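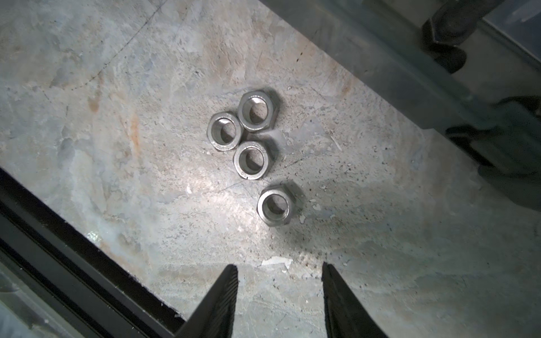 옴스테드 시의회 공청회 의견서 제출 및 발언 신청 안내

담당 부서: 옴스테드 시의회 사무국 의사과
적용 시점: 2022년 8월 1일 이후 공고되는 안건

본 안내는 용도지역 변경, 도로 폐지, 공유재산 매각 등 시의회가 공청회를 거쳐 의결하는 안건에 대하여 주민이 의견서를 제출하거나 공청회에서 직접 발언하고자 할 때 필요한 절차를 정리한 것입니다. 예산안에 대한 의견 제출은 별도의 절차를 따르므로 재정과에서 발행하는 안내문을 참고하시기 바랍니다.

1. 제출 자격

옴스테드시에 주소를 둔 주민은 누구나 의견서를 제출할 수 있습니다. 시내에 사업장을 둔 사업자, 안건 대상 토지의 소유자 및 임차인도 같은 자격을 가집니다. 브루도드소프 지구와 같이 행정구역 경계에 접한 지역의 경우, 시 외부 거주자라도 대상지와 맞닿은 토지를 소유하고 있으면 의견서를 제출할 수 있습니다. 이 경우 토지 소유를 확인할 수 있는 서류를 첨부하여야 합니다.

미성년자도 의견서를 제출할 수 있으며, 보호자의 동의서는 요구하지 않습니다.

2. 안건 확인

의견서를 작성하기 전에 해당 안건의 공고문을 확인하십시오. 공고문은 시청 본관 게시판, 룬몬트 분관 민원실, 시의회 누리집의 '공고' 항목에 게시됩니다. 공고문에는 안건 번호, 대상지, 소관 위원회, 의견 제출 마감일, 공청회 일시와 장소가 기재되어 있습니다.

안건 번호는 의견서 첫 장에 반드시 기재하여야 합니다. 동일한 대상지에 여러 안건이 동시에 공고되는 사례가 있으며, 지난 7월에도 브루도드소프 옛 화물역 부지와 관련하여 용도지역 변경안과 진입도로 폐지안이 함께 공고되었습니다. 두 안건 모두에 의견이 있는 경우에는 의견서를 각각 작성하여야 합니다. 한 문서에 두 안건의 번호를 함께 적은 의견서는 먼저 기재된 안건에 대해서만 접수됩니다.

도면, 교통영향 검토서 등 첨부 자료의 열람을 원하는 경우에는 의사과에 열람을 신청하십시오. 열람실에서는 필기와 촬영이 가능하나 원본의 반출은 허용되지 않습니다.

3. 의견서 작성

의견서는 정해진 서식을 사용하는 것을 원칙으로 합니다. 서식은 의사과 창구에서 받거나 누리집에서 내려받을 수 있습니다. 자유 양식으로 작성하는 경우에도 다음 사항은 빠짐없이 기재하여야 합니다.

안건 번호 및 안건명
제출인의 성명, 주소, 연락처
대상지와의 관계(거주, 소유, 임차, 사업 운영 등)
찬성, 반대, 조건부 찬성, 기타 의견의 구분
의견의 내용과 그 근거
작성일 및 서명

본문의 분량은 공백을 포함하여 4,000자를 넘을 수 없습니다. 분량을 초과한 의견서는 반려되지 않으나, 초과된 부분은 위원에게 배부되는 요약본 작성 시 반영되지 않습니다. 사진, 도표, 견적서 등의 첨부물은 분량에 포함하지 않습니다.

의견의 근거는 가능한 한 구체적으로 적어 주십시오. 예를 들어 "교통이 혼잡해질 것이다"라고만 적기보다는 어느 교차로에서 어느 시간대에 어떠한 문제가 예상되는지를 적는 것이 심사에 도움이 됩니다. 조건부 찬성의 경우에는 요구하는 조건을 본문의 첫 단락에 기재하십시오. 도시계획위원회 전문위원 에산 산두는 조건이 본문 뒤쪽에 흩어져 있는 의견서의 경우 요약 과정에서 단순 찬성으로 분류될 우려가 있다고 설명합니다.

특정 개인에 대한 비방, 제삼자의 개인정보, 계류 중인 소송의 비공개 자료는 기재할 수 없습니다. 해당 내용이 포함된 경우 의사과가 그 부분을 가린 후 배부하며, 제출인에게 그 사실을 통지합니다.

4. 의견서 제출

의견서는 방문, 우편, 전자 접수 가운데 하나의 방법으로 제출할 수 있습니다.

방문 및 우편 제출의 경우 의견서 2부를 제출하십시오. 한 부는 원본으로 보존되고, 다른 한 부는 소관 위원회에 회부됩니다. 우편물은 마감일까지 의사과에 도착하여야 하며, 소인 날짜는 인정하지 않습니다. 룬몬트 분관에 제출된 의견서는 분관 접수인이 찍힌 날을 제출일로 봅니다.

전자 접수는 시의회 누리집의 '리(Li)' 민원 시스템을 이용합니다. 로그인 후 '공청회 의견' 항목을 선택하고 안건 번호를 입력하면 제출 화면이 열립니다. 파일을 첨부한 뒤에는 '임시 저장'이 아닌 '제출' 단추를 눌러야 접수가 완료됩니다. 접수가 완료되면 접수 번호가 표시되므로 이를 보관하여 주십시오. 임시 저장 상태의 문서는 마감과 동시에 삭제되며 복구할 수 없습니다.

제출한 의견서는 마감일 전까지 수정하거나 철회할 수 있습니다. 수정 시에는 접수 번호를 기재한 수정본 전체를 다시 제출하여야 하며, 변경된 쪽만 따로 제출할 수 없습니다.

5. 공청회 발언 신청

공청회에서 발언하고자 하는 경우에는 발언 신청서를 별도로 제출하여야 합니다. 의견서 제출만으로는 발언 신청이 이루어지지 않습니다. 신청서에는 안건 번호, 성명, 연락처, 발언 요지를 기재합니다.

발언 시간은 1인당 5분입니다. 단체의 경우에는 대표 발언자를 2명까지 지정할 수 있으나 발언 시간은 합산하지 않으며, 각 발언자가 개별 신청서를 제출하여야 합니다. 발언 순서는 신청서가 접수된 순서에 따르되, 위원장이 찬반 의견의 균형을 고려하여 조정할 수 있습니다.

화면 자료를 사용하려는 발언자는 공청회 전날 업무 종료 시각까지 의사과에 파일을 제출하십시오. 당일에 가져온 저장 장치는 회의장 장비에 연결할 수 없습니다. 통역, 수어 통역, 휠체어 이용 공간 등이 필요한 경우에는 신청서의 '지원 요청' 항목에 기재하여 주시기 바랍니다.

6. 공청회 당일 유의 사항

발언자는 개회 전까지 회의장 입구의 접수대에서 신분을 확인하고 발언 순번표를 받아야 합니다. 호명 시 자리에 없는 발언자는 마지막 순서로 변경되며, 다시 호명하였을 때에도 자리에 없으면 발언을 철회한 것으로 처리합니다.

발언은 위원장을 향하여 하며, 방청인이나 다른 발언자에게 직접 질문할 수 없습니다. 질의가 있는 경우 위원장에게 요청하면 위원장이 소관 부서의 답변 여부를 결정합니다. 발언 내용은 녹음되어 회의록에 수록됩니다.

도시계획위원회 소관 공청회는 베릴 엘우드 위원장이, 공유재산위원회 소관 공청회는 앵거스 리치 위원장이 주재합니다.

7. 결과 확인

제출된 의견은 소관 위원회의 심사보고서에 요약되어 수록됩니다. 심사보고서는 본회의 상정 전에 누리집에 공개되며, 각 의견에 대한 위원회의 검토 결과가 '반영', 일부 반영', '미반영'으로 표시됩니다. 미반영의 경우 그 사유를 함께 기재합니다.

본인의 의견이 보고서에서 누락되었거나 취지와 다르게 요약되었다고 판단하는 경우에는 접수 번호를 첨부하여 의사과에 정정을 요청할 수 있습니다. 정정 요청은 본회의 의결 전까지만 가능합니다.

8. 문의

의견서 서식 및 접수: 의사과 그리트 페르뮐런
발언 신청 및 당일 지원: 의사과 폴린 치탬
첨부 자료 열람: 의사과 열람실 창구

안건의 내용 자체에 관한 문의는 의사과에서 답변할 수 없으므로 공고문에 기재된 소관 부서로 연락하여 주시기 바랍니다.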